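Chapitre 2
Dilater, contracter : la matière face à la chaleur

Objectifs du chapitre
Relier la variation de longueur d'un solide à sa variation de température.
Utiliser le coefficient de dilatation linéique dans un calcul simple.
Reconnaître, dans une construction, les dispositions prises pour laisser jouer les matériaux.

Posez l'oreille contre une rambarde métallique, un soir d'été, quand le soleil vient de passer derrière les toits. Au bout de quelques minutes, vous entendrez de petits claquements secs, espacés, presque musicaux. La rambarde se refroidit, elle raccourcit, et comme ses fixations la retiennent un peu, elle avance par à-coups. Voilà un phénomène que l'on côtoie toute sa vie sans lui prêter attention, et qui est pourtant l'un des plus beaux sujets de la physique des matériaux !

Au chapitre 1, nous avons vu que les atomes d'un solide vibrent autour d'une position moyenne et que cette agitation croît avec la température. Allons maintenant un peu plus loin. Deux atomes voisins se repoussent très fort lorsqu'on les rapproche, mais s'attirent plus mollement lorsqu'on les écarte. La vibration n'est donc pas symétrique : plus elle est ample, plus la distance moyenne entre les atomes augmente. Multipliez cet écart minuscule par les milliards d'atomes alignés dans une barre, et vous obtenez un allongement que l'on mesure avec un simple comparateur à cadran.

La loi qui décrit cet allongement tient sur une ligne :

ΔL = α × L × ΔT

L est la longueur initiale, ΔT la variation de température et α le coefficient de dilatation linéique, propre à chaque matériau. Pour l'acier, α vaut 12 × 10⁻⁶ par degré ; pour l'aluminium, 23 × 10⁻⁶. L'aluminium se dilate donc presque deux fois plus que l'acier, et c'est une information que tout concepteur de façade, de fenêtre ou de volet garde dans un coin de sa tête.
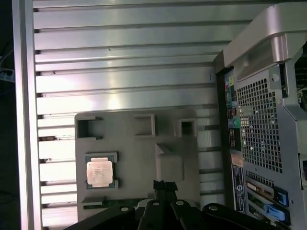

Prenons un cas concret. Une lame d'aluminium de 2000 mm est posée en hiver, par un matin de février, à 0 °C. En plein été, exposée au soleil, elle atteint 47 °C. Son allongement vaut 23 × 10⁻⁶ × 2000 × 47, soit 2,2 mm. Deux millimètres, cela paraît dérisoire. Mais bloquez cette lame à ses deux extrémités et elle n'a plus le choix : elle pousse sur ses appuis, puis elle se cintre. Et le cintrage, lui, se voit de loin, car un très faible excès de longueur suffit à produire une flèche de plusieurs centimètres (vous le démontrerez à l'exercice 6, avec le seul théorème de Pythagore).

Les bâtisseurs ont répondu à ce problème de mille façons. On perce des trous oblongs pour que la vis puisse coulisser. On fixe une pièce d'un seul côté et on laisse l'autre glisser dans une rainure. On coupe un tablier de pont en tronçons séparés par des joints en peigne, ceux-là mêmes qui font chanter les pneus des voitures. Ouvrez l'œil sur le chemin du lycée, vous en trouverez partout !

Étude de cas : la verrière Casico
Halima Danladi, ingénieure structure, a suivi la rénovation d'une verrière à Cáceres, en Espagne, où l'écart entre les nuits d'hiver et les après-midi d'été met les assemblages à rude épreuve. Les anciens profilés, vissés sans aucun jeu, avaient fini par fendre plusieurs vitrages. « Nous avons gardé le dessin d'origine, raconte-t-elle, et nous avons tout changé dans les fixations. » Le relevé des déplacements, mené pendant une année, a fourni 2987 mesures. Nous en exploiterons une partie dans l'activité 3, où vous tracerez la longueur d'un profilé en fonction de sa température. Gardez une règle et un crayon bien taillé à portée de main : l'alignement des points est superbe.

Avant de commencer
Quelques notions vous seront nécessaires. Assurez-vous de savoir convertir des millimètres en mètres sans hésiter, manipuler les puissances de dix négatives et lire la pente d'une droite. Rappelez-vous aussi qu'un écart de température a la même valeur en degrés Celsius et en kelvins, ce qui nous évitera bien des conversions.

2.1 Une première expérience
Matériel : une tige d'aluminium, une tige d'acier de même longueur, un support, un comparateur, une source de vapeur, un thermomètre.
Fixez une extrémité de la tige d'acier sur le support et amenez l'autre au contact du comparateur. Notez la température de la salle et réglez le cadran sur zéro. Faites ensuite circuler la vapeur, attendez que l'aiguille se stabilise, puis relevez l'allongement. Recommencez avec la tige d'aluminium, et comparez vos deux résultats avant de tourner la page.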